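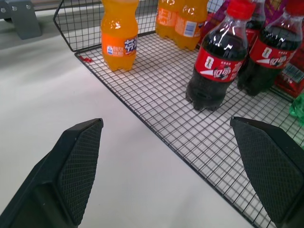 What is a unit load? It is any group of items that gets picked up, moved and set down as if it were one item.

Home | Contents | Chapter 6 | Chapter 7 | Chapter 8 | Glossary
Print this page | E-mail this page
Reading time: 7 minutes

Chapter 7
Baskets, Crates and Other Ways of Moving Bottles

A bottle of soda is a friendly object on its own. It has a neck that fits the hand, a cap that stays on and a base that stands up on any flat surface. Put six of them together and they become a small crowd with no leader. They lean, they roll, and they wait for the doorway before doing either.

The cure is old and cheap. Put the bottles in something. A wire basket holding orange soda and cola can cross a room in one trip, and the person carrying it has one thing to worry about. This chapter is about that something: what it is made of, how high its sides should be, and what happens when the person who chose it never had to carry it.

Aslı Demirtaş ran the stockroom at Tuncer, a drinks wholesaler in Drevbridge, and she kept a notebook of every complaint the floor staff made about their containers. The notebook reached 112 pages. By her own count, 60 of those were about handles. We will draw on it often, with the language cleaned up a little.

7.1 Open floors and closed floors

Wire mesh has two good points. It weighs little, and a spill goes straight through it instead of pooling under the bottles. The second point is less charming if you own whatever is underneath. Mesh also catches small scraps, which then sit on the wires until somebody picks them off.

The base of the bottle matters too. Many plastic soda bottles stand on a ring of rounded lobes, with gaps between them. On a solid tray every lobe touches down. On a grid, a lobe may rest on a wire or sit partly over an opening, and with wide openings the bottle can tilt. Small squares are the safer choice — a lesson Tuncer learned in October, in quantity, with a delivery of wide-grid baskets from Hurum.

7.2 Mixed loads

Orange soda and cola in the same basket will upset a certain kind of supervisor. For carrying, the flavor makes no difference. What counts is height, width and how full each bottle is. Keep the heavy ones near the middle and turn the labels outward if the basket is going to a shelf. The Omska method, covered in Section 7.4, sorts by weight first and leaves flavor to the shelf staff, who have opinions of their own.

Before reading on, find a basket and 2 full bottles. Carry them across the room and back, then try it with the bottles pushed to one end. Write down which hand complained.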